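Replacing kitchen counters, a thread on oil finishes for wood tops. I get the same questions every few months, so I'm putting the answers in one place.

First, terms. "Oil finish" on a can can mean a pure drying oil, an oil with resin in it, or a thin wiping varnish. All three go on with a rag. They cure differently and they repair differently. Read the data sheet before you read the label.

Mineral oil does not cure. It soaks in, stays liquid, and slowly leaves with dish soap. Fine for a cutting board you plan to re-oil forever. On a counter it leaves you with bare wood by the sink and greasy wood everywhere else.

Raw linseed cures, slowly. Tung cures a bit better and yellows less. Hardwax oil is a blend of drying oil and wax, usually with driers added. For a counter that gets daily use I'd go with the hardwax every time.

Surface prep decides most of the outcome. Sand to 120, vacuum, sand to 150, stop. Past that you start to burnish the surface and the oil has less to hold on to. The Astora sheet says the same thing in smaller print.

Raise the grain before the last pass. Damp sponge, let it dry overnight, then knock it back by hand with the same grit. Skip this and the first spill will do it for you.

Coverage. I used Mavetti satin on my own top, 2 coats. Put on as much as the wood takes, wait, then remove everything that's still sitting on the surface. If it feels tacky the next morning, you left too much behind.

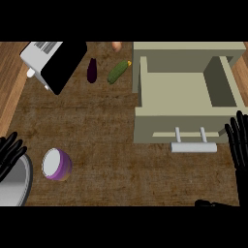
End grain takes far more than face grain. Do the cut ends first, let them drink, then come back to them after the main surface. The cutout around the sink is end grain on two sides and it's where most tops fail. Seal the underside of the cutout too.

Do the bottom face of the whole top while you're at it. One sealed face and one bare face means uneven moisture movement, and that means cupping. One coat is enough down there.

Fasteners: slotted holes or figure-eight clips, never glue to the cabinet. Wood moves across its width with the seasons. My top is 23 inches deep and I leave a gap at the wall for it, covered by the backsplash.

Rags. Oil-soaked rags can self-heat and catch fire. Lay them flat outside, single layer, until stiff, or drown them in a lidded metal can of water. Do not ball them up in the trash – this applies to the small one you wiped your hands on as well.

Cost, since it always comes up. The Mavetti was $50 for the can and I have a third of it left. The Pullau equivalent costs less and smells more. I couldn't tell the two apart on test scraps after they cured.

Repairs are the reason to pick oil over varnish. Sand the bad spot, feather the edge, wipe on a thin coat, buff it off. Black rings near iron pans are a tannin reaction; oxalic acid takes them out, with gloves and a proper rinse.

Cure time is not dry time. Dry to touch by the next day, full cure takes weeks. Until then no standing water and no rubber mats.

Next thread will be sink seams and which sealant to use there.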